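Ninwood Residents' League Questions County Claims on Wildfire Evacuation Readiness

NINWOOD, Monday, April 15, 2024
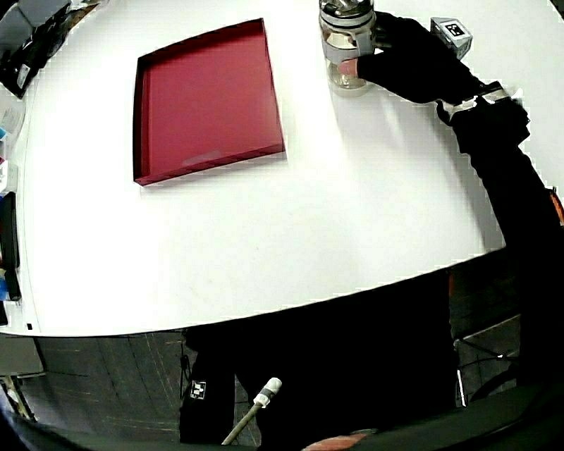 Asger Eyvindsson doubts that the new evacuation plan would get people off the Rutherford side of the ridge in time. He told the League on Friday that he had read it twice and still could not find a second road out.

The county announced last week that Ninwood is "fully prepared" for the coming fire season. The League would like to see what that rests on. The plan covers 1,083 homes. It counts on a single two-lane road, a text alert system called Skalora, and one shelter at the Flollholm fairgrounds.

According to the county's own sign-up list, 709 of those homes have registered for Skalora alerts. The plan does not say how the others would be told to leave. It mentions door knocking but gives no crew numbers.

The plan also says the whole area can be cleared in 35 minutes. The League asked for the traffic study behind that figure and was sent a map. The map shows the road as it was before the shoulder washed out near the lower bridge.

"Maybe they can do it. I'd like to see them try it on a weekday with school letting out," said League chair Cletus Ridgeway. "We had a brush fire two summers ago that was small, and cars still sat at the bridge. Calling that fully prepared is a stretch."

The fairgrounds shelter is listed as holding over 3,000 people. The League has asked whether that number includes the livestock barns, and whether the backup generator has been tested under load. The county has said it will look into both.

The League is asking for a full evacuation drill before July, with the times made public whatever they are. It is also asking that the locked ranch gate on the north side be added to the plan as a second exit, with keys held at the fire station.

Residents can read the plan at the Ninwood library. Written comments go to the county emergency office.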